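How long does opened peach syrup keep?
Opened a Nisska bottle in January. It's been in the fridge 29 days and smells fine. Still OK for iced tea? 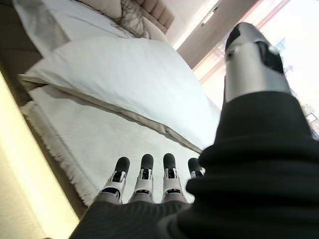
White fringed blanket
Vasilică Mocanu
Mine kept a month. Toss it if it's cloudy or fizzy.

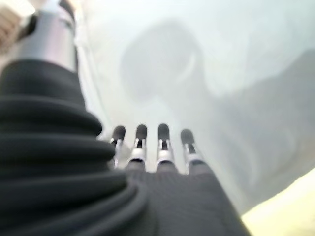 Black ribbed sleeve, metal cylinder
Vasilică Iordache
Check the label. Low sugar ones go off faster. I freeze what's left in an ice cube tray, 2 cubes per glass. 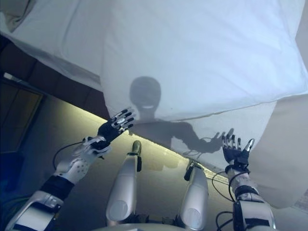
Shadow on the sheet
Clikano
I just buy the 100 ml size
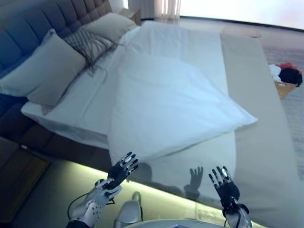
Pillows and blue-gray headboard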